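The Yellow Shelf and the Problem of Left Feet

Posted October 13, 2023

I have reached the age at which a person either takes up birdwatching or starts a small business out of a room that used to be for guests. I don't have the patience for birds. So we are on to month nine of the shoe thing, and several of you have written in to ask whether I've quit yet.

I have not. I have been organizing.

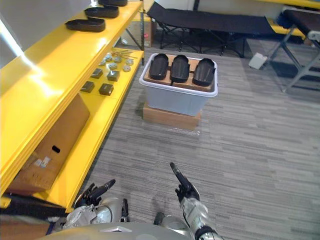
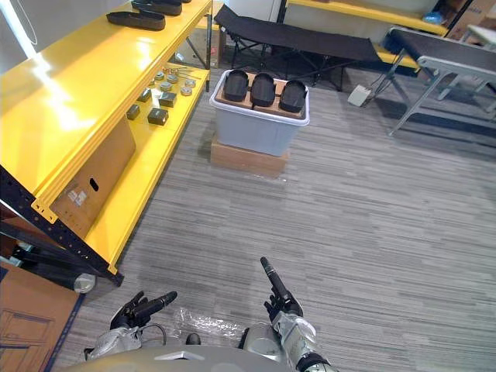 I used to believe that organizing was what you did before the work. I now suspect it is the work, and that the shoes are a kind of byproduct, like whey. The yellow shelves came from a shop that was closing and were sold to me as "cheerful." They are so glossy that the top one throws a glare back at you, and I have started approaching it with my eyes half shut, like a man opening a tax bill. Three of the black sole pieces live up there. Three more live on the plastic bin, which sits on a flat cardboard box, which sits on the carpet, and that stack is what passes for a workbench in the Hutapea method. Hutapea is what I'm calling the sandals. It was my grandmother's name and she would have hated them.

The soles themselves are the easy part to love. They arrive black and plain and smelling like a bicycle shop, and they ask nothing of you except to be kept in pairs. I cannot keep them in pairs. I ordered 60 in January, half left and half right, and at last count I had a comfortable surplus of lefts and a growing sense of having been robbed by someone in my own house. My friend Melur Subramaniam thinks I've been cutting straps for the wrong foot and then hiding the evidence from myself. She may have a point. There is a bag in the closet I don't open.

The small hardware has the opposite problem, in that it never leaves. I put the round metal discs on the lower shelf because I was going to use them that afternoon. I wasn't clear about which afternoon. The dark blocks next to them are what I set on top of a strap while the glue thinks things over. Yanti Govindasamy, who taught the leather class where all this started, uses a proper press. She brings it up the way other people bring up their children's colleges.

Then there are the boxes. I've kept every one of them. A cardboard box with a hand hole is practically luggage, and I can't be expected to throw out luggage. The flat ones get slid under things, the tall ones get leaned on things, and now and then I pick one up to recycle it, notice that it's a really good box, and put it back down a foot to the left.

My current plan is to sell 4 pairs by the end of the year. The original plan had a larger number in it, and also a logo. I've spent more on glue than I'd like my brother to find out, and the pair I made for myself squeaks on tile, so I've been doing most of my test walking at the library, which is carpeted.

If you wear a left shoe only, or know somebody who does, please get in touch. I can do you a very good price.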